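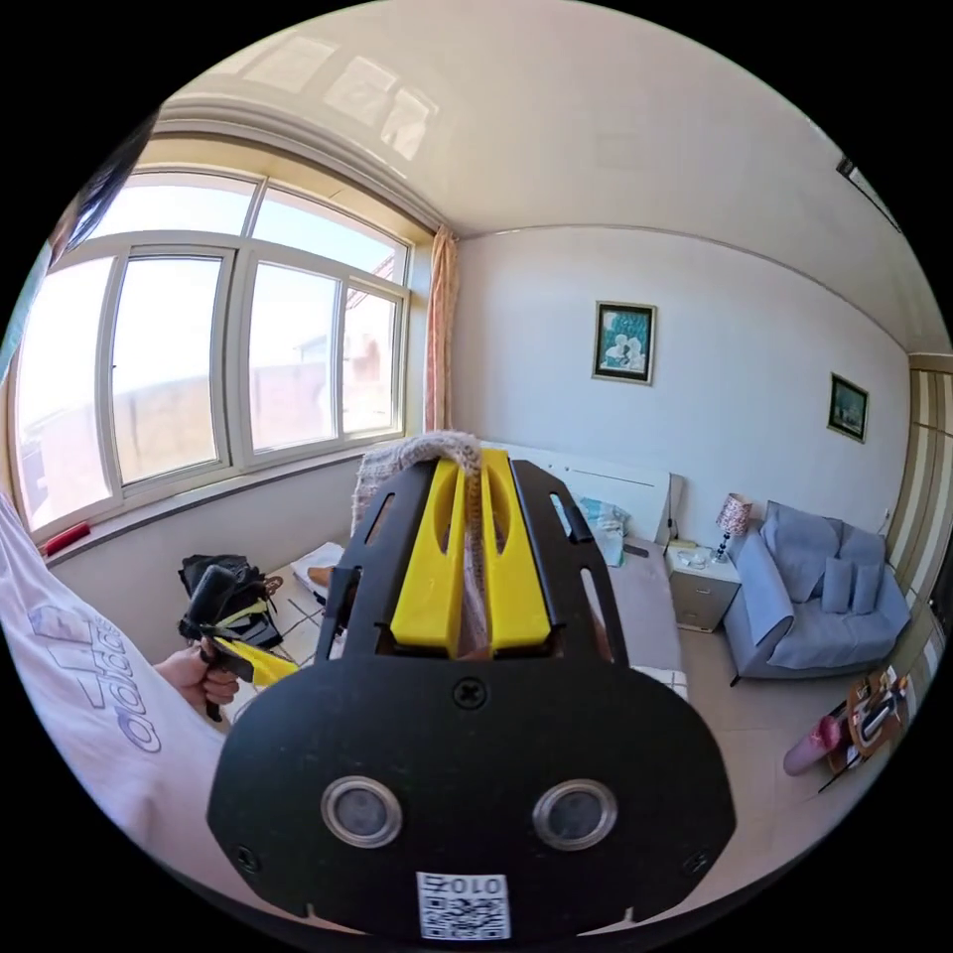
The yellow fingers closed on a beige knitted blanket. Unit label 010.

Review: Drurkinus hand-held gripper pair, setup and upkeep

The pair was bought to record cloth-handling passes for a folding cell. Most write-ups cover the recording software. I am more interested in how the hardware is set up and what it takes to keep it in working order over a few months, so the software gets one paragraph near the end.

What is in the case

Two grippers, one calibration card, a hex key, a spare set of fingers and a printed sheet. The sheet covers charging and pairing only. The finger change procedure is in the online manual, under "Accessories", where I did not think to look for it.

Setup

First setup took 30 minutes per gripper. Fit the fingers, run the open/close calibration, then register the unit by the code on its back plate. Register both before recording anything. The host stores files by unit number, and a pass recorded with one unregistered gripper cannot be matched to its partner later.

The calibration wants full travel in both directions. Squeeze until the finger tips meet, hold for the tone, release fully, hold again. If the fingers are seated even slightly crooked the tips meet early on one side and the zero point is wrong. The software accepts the value anyway. I check by closing on a single sheet of paper and pulling. It should drag evenly across both tips.

Fingers on fabric

Knitted fabric is a hard case for any two-finger gripper. The loops let a tip pass partway through, and the grip then depends on one or two strands of yarn. With the stock yellow fingers, a heavy knit held well when gathered into a fold first and poorly when picked up flat by one layer. The openings in the fingers let them bend around a thick fold, which spreads the load. On thin sheets they bend more than I would like, and the tips splay.

Lint is the main upkeep job. It collects at the root of each finger and in the slots of the side arms. After 13 sessions on wool and cotton the closing stroke on one unit had become noticeably stiffer. A dry brush cleared it. Do not use compressed air with the fingers fitted, as it drives fiber into the pivot.

Wear and repair

I changed the first set of fingers at 11 weeks. The tips had gone shiny and were slipping on smooth cloth. The swap is two screws per finger and a new calibration. Kirui sells a compatible set at a lower price. Fit is fine, but the material is harder and gave worse results on knits, so I went back to the originals.

One trigger spring broke in July. Drurkinus does not list the spring as a part. Clorkico stocks one of the right diameter that is a little too long, and trimming one coil brought it into line. Allow an evening for the job if you have not opened the handle before.

Software

Trakuvwood imports the recordings without conversion. Version 12 drops the finger-width channel if the unit was recalibrated in the middle of a session. Close the session first, recalibrate, start a new one.

Verdict

Solid hardware with thin paperwork. Good on towels and blankets, average on sheets. Order spare fingers with the first purchase, and one spring.

Pros: light, quick to calibrate, fingers easy to change
Cons: lint buildup, no spring in the parts list, calibration accepts bad values
Rating: 4 out of 5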